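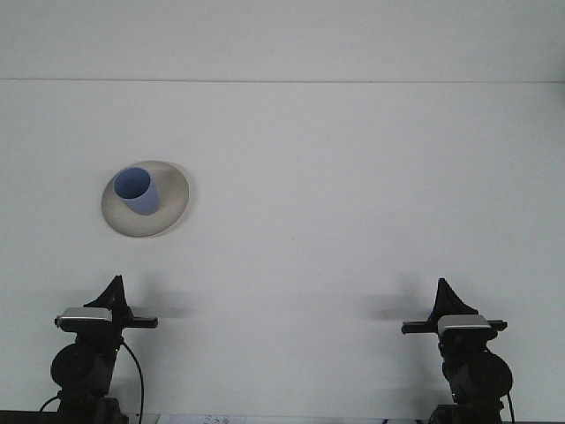
A round, shallow dish against a pale wall.

Setting Up Your Minitz Kitchen Scale, Part 3: Zeroing, Taring and Your First Real Weigh-In
2026-01-21 | By the Setberg Home Baking page
90 shares | 100 comments

OK, batteries are in and the feet are on, so now we get to the part I like. I've had my Minitz on the counter since June and I've made every mistake below at least once, some of them with a lot of flour involved.

Before you start, wipe the counter and get rid of crumbs under the feet. One crumb can throw the reading off (ask me how I know!). Keep the scale away from the fridge if yours shudders when it kicks in, and don't set it on a folded towel to keep it quiet. I tried that. The numbers wandered all over the place.

1. Put the scale down where you plan to use it and press gently on each corner. If it rocks, turn the foot on that corner until it stops.

2. Press the power button once and take your hands away. Wait for the display to settle on zero. If it shows anything else, press ZERO and wait again.

3. Hold UNIT until you see the small g. Mine came set to pounds and ounces and I baked a very strange loaf before I noticed.

4. Set your empty dish or bowl in the middle of the platform. A wide, shallow one is nice for nuts and seeds, but use something deeper for flour or you'll be sweeping.

5. Press TARE. The display goes back to zero with the dish still sitting there.

6. Add your ingredient slowly, stopping a little short, then finish with a spoon. The display lags a touch behind your hand, so give it a second to catch up.

7. Press TARE again before the next ingredient. You can keep going like this in the same bowl until you hit the limit.

NOTE: When you lift the bowl off you'll see a minus number. The scale isn't broken, it's just remembering what you tared. Press ZERO and you're back where you began.

NOTE: The scale turns itself off after 90 seconds if the weight doesn't change, and it forgets the tare when it does. I write down the weight of my big Cedero mixing bowl (2,126 g, it's a monster) on a piece of tape on the bottom. If the display goes dark halfway through a dough, I turn it back on with the platform empty, put everything back and subtract. Last Sunday the full bowl read 2,342 g, so I had 216 g of flour in there and could carry on.

CAUTION: Don't drop things onto the platform from a height, and don't lean on it while you reach for the top shelf. Don't store pans on it either.

CAUTION: Never put a hot pot straight on the scale. Let it cool first.

To check that it's reading right, put a 100 g weight in the center, then near each edge. If the readings don't agree, go back to step 1 and look at the feet again. If they agree but they're all wrong, you need to recalibrate, and that's Part 4, along with the Manole clip-on display for those of you whose bowls cover up the numbers.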